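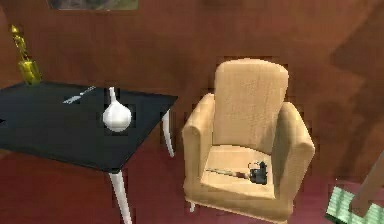 How to read a magazine review before you pay for a subscription

I read a lot of magazine reviews, mainly because I have been caught out by them. Two years ago I took a full year of Workach on the strength of a page of five-star raves and gave up by the third issue. The reviews weren't lies, as far as I can tell. I read them badly. What follows is the way I do it now, and it takes me less time than a cup of tea.

Step 1. Skip the top reviews

The ones at the top are there because lots of people clicked "helpful", and people click "helpful" on things they already agree with. Sort by newest. If the site won't let you sort by newest, I would wonder why, and go and look somewhere else.

Step 2. Find out how many issues the reviewer has read

This is the big one. A huge share of glowing reviews are written the week the first copy lands on the mat. Of course they're glowing. A first issue is all new to you, including the columns that turn out the same every month. Look for phrases like "my second year" or "I let it lapse and came back". Someone who lapsed and came back is worth ten people who have just opened the wrapper.

If the review says "can't wait for my first issue!" and gives five stars, throw it out. You'd be surprised how many there are. I went through the 246 reviews of Sarik on one shop page and threw out 30 for this alone.

Step 3. Take out the delivery complaints, but keep a note of them

One-star reviews are mostly about the post. Late, bent, never came, came twice. They tell you nothing about the writing, so don't let them drag your opinion of the magazine down. Do look at the dates, though. A grumble here and there is normal. A clump of them in the same couple of months means something went wrong at the firm that sends the copies out, and you'd want to know it has been put right.

Step 4. Look for one named article

A reviewer who can remember a piece has read the magazine. "Full of fascinating facts" could be said of a cereal box. Compare that with a review of Lo by an Isla Sutherland, who gave it three stars and spent most of her space arguing with a long feature on tide mills. She thought it was padded. I learned more from her than from all the fives, and I bought a copy to see whether she was right. (She was, a bit. I liked it anyway.)

Step 5. Be careful with gift reviews

"Bought for my grandson, he loves it." Does he? He may well have said so on the phone. I have said the same about jumpers. Give these half weight unless the writer mentions the child asking for it again the following year.

Step 6. Check what the price buys

Reviewers love to say "great value" and hardly ever say what they paid. Intro offers are the usual reason. Find the renewal price, which will be in small type near the bottom of the order page, and divide it by the number of issues. Then count the issues properly. Woserside calls itself monthly and folds its summer and winter numbers into doubles, so you get fewer than you think, and in my view the doubles are not twice as thick.

While you're down there, see whether it renews by itself. If it does, put the date in your diary the same day you order.

Step 7. Read one whole issue first

Libraries often have magazines to borrow, on paper or through an app. Otherwise buy a single copy at the newsagent. Read it to the end, adverts and all, and then ask yourself which bits you would miss if they stopped coming. If you can't name one, there's your answer, whatever the stars say.

Try to pick an ordinary month. A birthday issue or a Christmas special is the magazine in its best suit.

A word about "no one paid me to say this"

I don't hold it against anyone, and most of the time it's true. It still proves nothing. Free copies count as being paid in my book, and plenty of reviewers don't see it that way. Look for a line saying the copy was sent by the publisher, and if you find one, read the review as you would a blurb.

Comments

Floarea Barbu: Step 5 is harsh! My niece does love hers.

Tudor Gavrilă: Agree on renewals. I paid for Sarik for 2 extra years before I noticed. You could add that some only let you cancel by phone.

Reply from the author: Fair point, Tudor, I'll put that under step 6. Floarea, has she asked for it again?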